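Clona Community Help – Household and Cleaning

Removing odor and film from plastic food storage bins

Posted by Yevdokiia Kobzar

I am responsible for the pantry at a shared residence, and I would be grateful for guidance on the cleaning of plastic storage bins. The bins in question are used for onions, flour and rice. They are of the semi-clear white type with separate colored lids. After one season of use, several have developed a dull, slightly greasy film on the inside, and those that held onions retain a strong smell even after washing in hot water with ordinary dish soap.

I have tried soaking them overnight. The smell was reduced for two days and then returned once the lids were closed. I have also tried a powdered cleanser, which removed the film but left fine scratches. I would prefer not to replace the bins. Please advise on a suitable method, and on whether the lids require separate treatment. The residence has one deep sink and a tiled counter beside it. We do not have a dishwasher.

3 replies

Posted by Fiachra Gilmartin

Baking soda. Leave it in overnight and rinse. It has always been sufficient for our purposes. If the smell remains after that, the bin should be retired from food use and kept for tools.

Posted by Aisling Quinlan

The following procedure is the one we use at the Mac Mathúna hall kitchen, where bins of this kind are washed every Saturday. It addresses the film and the odor as two separate matters, and I would recommend that they be treated in that order. Odor is held in the grease, and a soak carried out over a layer of grease will accomplish very little.

Begin with the film. Empty the bin, remove the lid, and wipe out loose flour with a dry cloth before any water is introduced. Wet flour forms a paste that settles in the corners. Then apply undiluted dish soap to a damp sponge and work it over the inside walls without adding further water. Allow the soap to stand for ten minutes. Rinse with warm water and repeat if the surface still feels slick to the thumb.
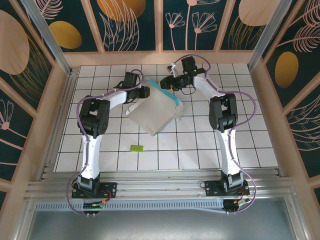
Plastic of this kind scratches easily, and a scratched wall will hold grease more firmly than a smooth one. Powdered cleansers, steel wool and the rough green pads sold for pans should therefore be avoided. A small soft sponge is adequate for the walls and the floor of the container. Tilting the bin while washing gives better access to the lower corners, where most of the residue collects. Please also check for any loose pieces of thin plastic on the outside, as water can become trapped behind them.

For the odor, fill the bin with warm water and add four tablespoons of baking soda for each gallon. Leave it for up to 12 hours. Pour the solution away, rinse twice, and dry the bin fully with the lid off. Direct sunlight for an afternoon is very helpful with onion smells. Do not stack or close the bins on the same day.

The lids do require separate treatment. Run a soft toothbrush along the inside of the rim and around any seal. In our experience this is where a returning smell most often comes from, and I suspect it is the cause in your case – the bins were clean, but the smell came back once they had been closed.

White vinegar may be used in place of baking soda. The two should not be combined, as each largely cancels the other.

Posted by Yaqin Li

I agree with the previous reply, with one addition concerning tiled counters. Grout holds onion smell as readily as plastic does, and a clean bin set down on it to dry may pick the smell up again. We place ours on a wire rack. The grout itself may be scrubbed with the same baking soda mixture and a stiff brush, which will not harm ordinary glazed tile.

I would also advise that onions be stored in something open. A closed bin keeps in moisture, and they will sprout or soften well before the end of October.

Follow-up from Yevdokiia Kobzar

Thank you to all who replied. The rims were indeed the difficulty on four of the lids. The toothbrush removed a considerable amount of residue. The onions have been moved to an open crate, and the flour bins are now drying on a rack by the window.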